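Four weeks with the Vusow two-arm kit

The Vusow kit has been on our table since December, so I can say a few things about it now. We have the standard package: two arms, two grippers, the small wrist cameras and a year of their software, Sallow. The price we paid was 2309 a month on a short lease. Buying outright was never on the cards for us.

Setup took most of two days. The mounting went fine. Calibration did not. Sallow asks you to touch the tips of both grippers to a set of points on the table, and if you get one wrong it makes you start over from the first. Anqi Tang did it three times before it stuck. After that it held, and we have only redone it once, after somebody leaned on the left arm.

We picked flowers as the test job because Hakim Nugroho wanted something that bends. Blocks and cups tell you very little. Artificial roses and hydrangeas are light, they snag on each other, and the stems slide when you pinch them. The leaf sprigs are worse. They lie flat, and the fingers tend to push them along the table.

We ran the bouquet task 89 times in the last two weeks. I counted a run as good if the stems ended up together and nothing had gone on the floor. Nearly 30 were good in the first week's settings, before we slowed the closing speed. I don't have a clean number for the second week yet – we changed the finger pads partway through and I want to redo some of those.

What I like: the arms stay out of each other's way without much help, and swapping the pads takes a minute. Support in Brindadthorpe answered both of my emails the same day.

What I don't like: cable routing. The cables loop over and under the arms and you have to keep an eye on them. The manual gives this half a page out of 28. The clips in the box are too small, so we bought our own. The Lei add-on for planning grasps is also sold separately, and I think it should be included at this price.

We have the kit through the end of the lease and I'll probably ask for one more month. The redone runs will go in the next post. 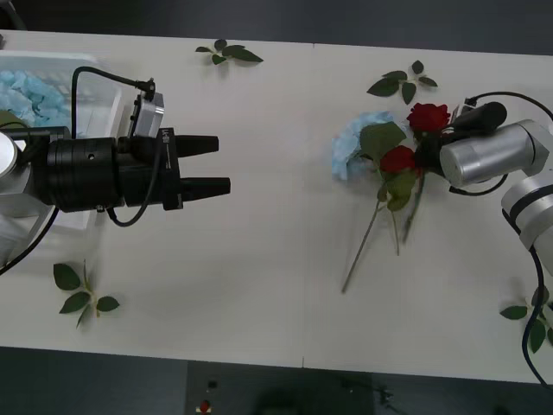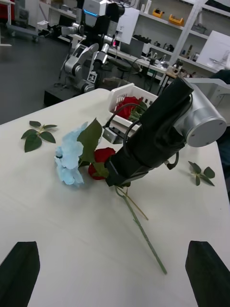 Bouquet task on the white table, with red roses, pale blue hydrangea and loose leaf sprigs.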